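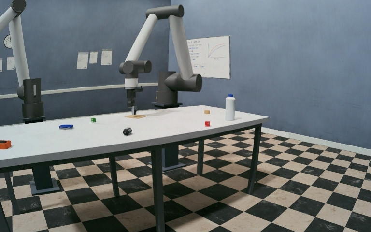 # Chapter 3: Lampshades

In the previous chapter we studied the base of the table lamp: its weight, its height and its finish. Now we come to the part which the customer sees first. The shade is often the cheapest part of a lamp to replace, and many people who are tired of an old lamp are in fact tired only of its shade. A person who works in a furnishing shop should therefore know shades well, also when the shop sells them only together with a base.

After this chapter you should be able to:

- name the common shapes of shade and measure each of them correctly;
- explain to a customer how the material changes the light;
- recognise the main types of fitting and know which base they go with;
- write a short and honest label text for a shade.

The words printed in **bold** are collected in the word list at the end of the book.

## 3.1 What a shade does

A bare bulb is unpleasant to look at. The first task of the shade is to hide it from the eye, both for a person who sits and for a person who stands. This sounds simple, but it is the point where most mistakes are made. If the shade is too shallow, somebody in a low armchair sees the bulb from under it. If it is too narrow, the bulb sits close to the material and makes a bright spot on one side.

The second task is to send the light where it is wanted. An open shade gives one pool of light downwards, on the table, and a second one upwards, on the wall and the ceiling. A shade with a closed top gives only the lower pool. The rest of the light goes through the material itself, and how much goes through depends on the cloth, the paper or the glass from which the shade is made.

The third task is decoration. During the day the lamp is switched off, and for these hours the shade is only an object in the room, like a vase or a cushion. Customers frequently choose by the daytime look and are surprised in the evening. It is good practice to show every shade both ways before the customer pays.

## 3.2 Shapes and measurements

The **drum** has sides which are straight or nearly straight, so the top and the bottom have the same or almost the same width. The **empire** shade is narrow at the top and wide at the bottom, with straight sloping sides. The **bell** is similar to the empire, but its sides curve inwards before they open out. The **coolie** is a very flat form of the empire, with a small top and a wide bottom; some makers now print "cone" on the box for the same shape. Square and rectangular shades also exist, and they are measured by side and not by diameter.

For a round shade three measurements are written, always in the same order:

1. the diameter at the top;
2. the diameter at the bottom;
3. the height, measured along the slope.

Please pay attention to the last one. The slope of an empire shade is longer than its vertical height, and a catalogue does not always say which of the two is given. When you are not sure, measure the shade yourself.

When a label gives only one number, for example 30 cm, it normally means the diameter at the bottom. A shade of this width suits a bedside table. It will look lost on a tall floor lamp, and a floor lamp with a total height of 185 cm needs a considerably wider one. 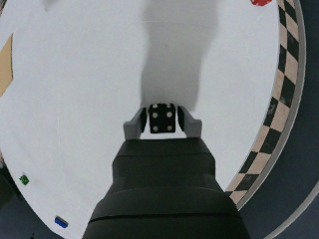

*Figure 3.1. Robotic arm with two gripper fingers pointing upwards (computer-rendered).*

There is an old rule in the trade that the bottom of the shade should be as wide as the base is tall. It is useful as a beginning, but it fails with very thin bases and with very round ones. Better is to put the lamp on a table of normal height, walk a few steps away and look. The neck of the base, where the metal parts are, should be just covered. If you can see the metal, the shade is too short or it sits too high.

## 3.3 Materials

**Cotton and linen** are the most usual. Linen has visible threads, and when the lamp is on these threads become more visible, which some customers like and others do not. White linen gives a clear light. Cream linen makes the same bulb look warmer.

**Silk** is lighter and more expensive. It is generally lined, and the lining decides the colour of the light more than the silk does. A pale pink lining is kind to faces and is for this reason found in many dining rooms.

**Paper** is cheap and pleasant but marks easily. It must be dusted with a dry soft brush and never wiped with a damp cloth.

**Card and metal** let nothing through. All the light leaves by the top and the bottom, so the lamp makes strong shapes on the wall. With a gold inside, these shades are attractive, but they are not suitable as the only lamp in a room.

Compare two shades from the practice catalogue. The Ceto is a drum in natural linen, and with a bulb of 300 lumens it lights a bedside corner softly from all sides. The Pearce is a drum of the same size in black card. With the same bulb it gives enough light for a book placed directly under it, while the pillow next to it stays in the dark. The customer who says that her lamp is "too weak" may only have the wrong shade, and it is worth asking about this before you sell her a stronger bulb.

## 3.4 Fittings

A shade is held on the lamp by a metal ring with arms, called the **spider**, or by a ring which is fixed under the bulb holder. Shades from Trirkon come with a wide ring and a plastic reducer. Shades from Briltico come with a narrow ring only. A narrow ring will not go over a wide holder, and it should not be forced or cut.

Always read the maximum wattage printed inside the shade as well as the one on the base. If the two are different, the lower number is the one to follow.

### Before you continue

Take any shade at home or in the shop. Write down its shape, its three measurements, its material and its fitting. Keep your notes, as you will need them for the label text in section 3.5.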